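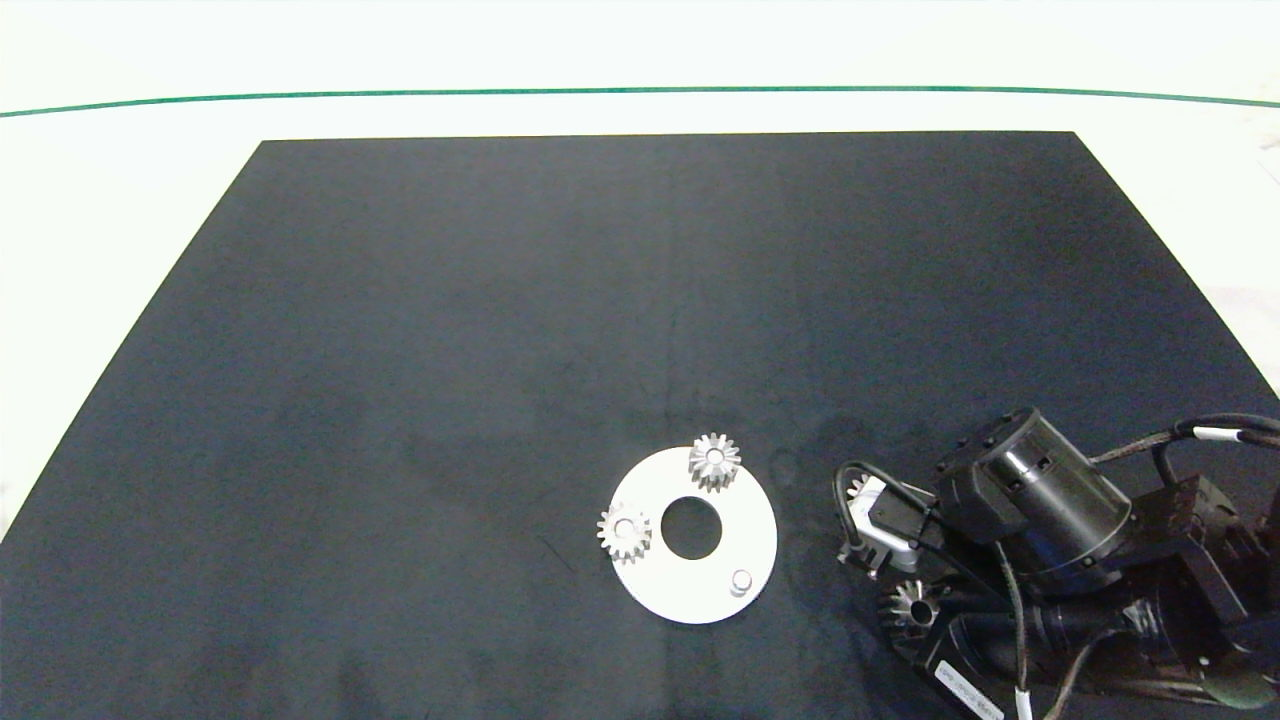 Small gear trains: bench setup and fitting

Small bevel gears roll, and they chip if they land on a hard floor. Put down a mat larger than the job. A dark matte one is best for bright metal: teeth show up against it and there is little glare. The Pralwood 900 mat is adequate. Wipe it with a barely damp cloth before starting — grit goes straight into the bores.

Order of work

Clean each gear with a dry nylon brush, working along the tooth, never across it. Check the bore for burrs with a wooden toothpick. If it snags, deburr by hand.

Oil the pin, then the gear. One drop of Stunik light oil per pin is enough. Slide the gear down square. A gear that needs force is crooked or is on the wrong pin.

Turn the train 11 full revolutions by hand before fitting the next gear. A tight spot that returns at the same place means a damaged tooth.
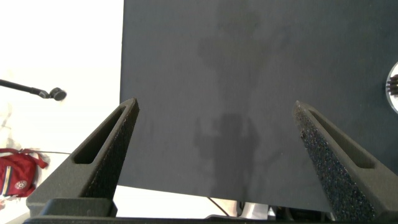 Lighting decides how quickly a dropped part is found. Overhead lamps alone flatten everything, so add a low lamp to one side and keep it clear of your own position. A soft head-and-shoulders shadow across a charcoal surface is enough to hide a set screw. Move the lamp first, then search from the far edge inward.

Store finished gears singly, in lidded tins. Hosa tins, part 174, take one gear each with a felt disk.

Notes by Miłosz Brzozowska, revised 2024-03-19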